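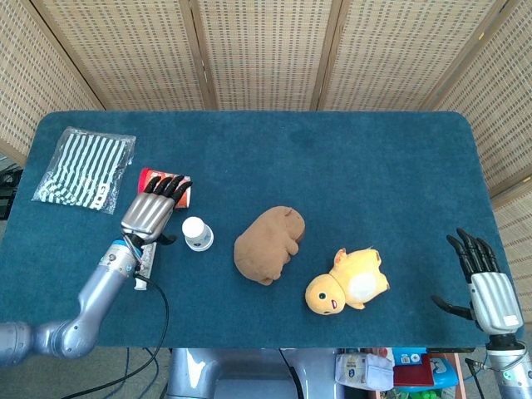

Left hand on the red and white box, Stodine open day

gravelpost
30 July 2021
Finally made it out to the Stodine open day in Jarilholm, so I figured I'd start a thread for anyone who's on the fence about going. They had the two-armed one running on the blue table with the rattan divider behind it, and you could stand pretty close! I got there early and still waited 44 minutes for the tabletop demo, so bring a snack. The fingers are what got me. I've only ever worked with grippers that pinch, and watching four fingers and a thumb come down on a little carton is a whole different thing (my kid only cared about the yellow chick, of course).

mothbarn
Nice, I went to the one in February and all they let us see was a slideshow and a parking lot. Did they say what's driving it? Somebody on here swore it was a person in the next room with a headset.

gravelpost
I asked! The guide said they do both, and that our session was under remote control for the first half. Wish they'd put that on the sign.

tinroof_60
See, that's my problem with these days. If a person is steering, tell people before they line up. The Fikre demo last year had a big board out front that said exactly what was automatic and what wasn't – took them 2 sentences.

gravelpost
Fair. I don't think they were hiding it though, she answered right away and didn't get weird about it.

oddsocket
Gonna disagree with tinroof. Steering a hand like that well is hard, and I'd wait in line for it either way. What I want to know is how it does with the striped thing in the plastic bag. Crinkly clear bags are murder. We lost more than three weeks on them at Bilturley and ended up changing the packaging.

gravelpost
Didn't get to see the bag, our group got moved along to the next room. The plush would be my pick for a first try, soft stuff forgives a lot.

mothbarn
Is parking still terrible?

gravelpost
Oh yeah. Take the bus.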